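**Talk notes: moisture movement in solid wood tops** (S. Ezzat, Hinton session, 13th October)

Slide 1. Skip the bio. Go straight to the claim: most split tops are fastening failures. The board wanted to move and the base held it.

Slide 2. Define terms. Wood shrinks and swells across the grain. Change along the grain is small enough to ignore for furniture. Say "across" and "along" from here on, drop "tangential" unless asked.

Slide 3. Survey data. 446 tops inspected, Lamrani and Cestlow workshops combined. Point at the February column: heating season, low indoor humidity, most of the new cracks logged. Do not read out the table.

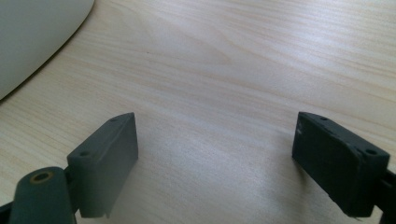

Slide 4. Fastening methods. Slotted holes with a washer, wooden buttons in a groove, figure-eight clips. Each lets the top slide across the base. Glue along the full rail does not. Pause here, someone always asks about pocket screws. Short answer: acceptable at the center, risky at the outer edges.

Slide 5. Finish. A film finish slows moisture exchange. It does not stop it. Coat the underside the same as the top, or the two faces change at different rates and the board cups.

Slide 6. Grurent case. Breadboard ends glued across the full width, 3 cracks within 7 weeks of delivery. Repair: cut the ends free, glue the center only, peg the rest through elongated holes.

Slide 7. Meter practice. Read both faces, away from the end grain. Target for heated rooms in this region: 9 percent before final glue-up.

Questions. If time is short, drop slide 5 and refer people to the handout.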